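April 15, 2025
Griso handhelds, left unit dropping pose near the desk 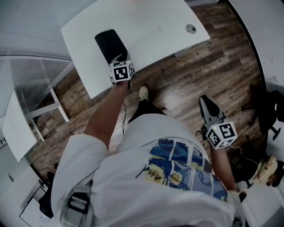 Picked this up again after Aparecida's note from the Lins session. Symptom as she wrote it: left gripper pose freezes while the operator works at the desk, holds for a moment, then jumps. Right gripper is clean through the same stretch. The recorder does not flag anything. It keeps writing the last good pose with a fresh time stamp, so the file looks complete until someone plots it.

That last part is the real fault as far as I am concerned. Tracking dropouts are expected. Dropouts that get stored as a hand holding still are not, and anything trained or replayed from that data will take them at face value. We had one replay in October where the arm stopped over the table and then lunged, and we put it down to the controller. I now doubt that. Need to find the source file and plot it.

Went through the left channel for Aparecida's run. 306 frames repeated exactly, position and rotation both, in 11 separate stretches. A live hand never gives two identical poses in a row at full precision, so the repeat test is safe. Same test on the right channel: no hits.

Things checked on the left unit:

Cube mount. Screws tight, no play that I could feel. Swapped the cube for the spare, same behavior. Put the original back.

Markers. Faces clean, no lifted corners. Printed size matches the config.

Cable. This was my first guess, because the left cable hangs and gets pulled when the operator reaches. Flexed it at the plug and along its length with the log open. Finger opening signal stayed up the whole time. Pose comes from the cube and not from the cable anyway, so a bad cable should have shown in the finger channel, and it did not. Secured it to the body of the unit regardless.

Clock. Offsets between left and right steady from start to end of the run.

Lighting. Reproduced the fault with the left finger pad resting on the desktop and the unit tilted slowly. Pose froze at a repeatable angle. Turned off the light over the desk and it tracked through the same angle. Turned it on again, froze again. Did this 4 times with the same result each time. The desktop is white and the cube is white, and with exposure on auto the marker borders wash out when the desk fills most of the view. The right hand spends most of its time low and over the floor, so it gets a darker background and never sees the problem.

Brigitta does not fully agree. She thinks exposure is part of it but that the detector threshold was loosened in the Tumirness build and is letting through weak detections just before the freeze. There is some support for that: in several of the stretches the pose drifts a little before it locks. I can't separate the two with what I have. She will run the old build on the same raw video.

Safety side. Replay from any file with repeats is stopped until the check is in. The arm limits speed per joint, but the jump at the end of a freeze is a commanded step in position and the limiter only stretches it out. It does not refuse it. Anyone with a hand in the workspace gets no warning. E-stop within reach is the rule already, and it is not enough by itself.

Changes made today:

Recorder now writes an invalid flag when no marker face is detected, and leaves the pose empty. No hold, no fill.

Replay refuses a file with a gap longer than 30 ms unless the operator passes the override by hand. Override is logged with initials.

Exposure fixed instead of auto. Value set by eye with the desk light on. It needs a proper pass, as the floor side is now fairly dark and I would not want to trade a left fault for a right one.

Not done:

Matte cover for the desktop. Brown paper would do for a test.

Repeat check over the older files, starting with October. The Zaltisstead set was recorded on the same recorder version, so treat it as suspect until it has been run.

Harness strap. Aparecida says it creeps at the buckle over a long session. Separate issue, but if the camera mount shifts with it then the exposure value shifts too. Look at it before the next recording.

Raw video and plots are in the Griso folder under today's entry. Left unit is tagged, please don't take it for a session until Brigitta has her comparison.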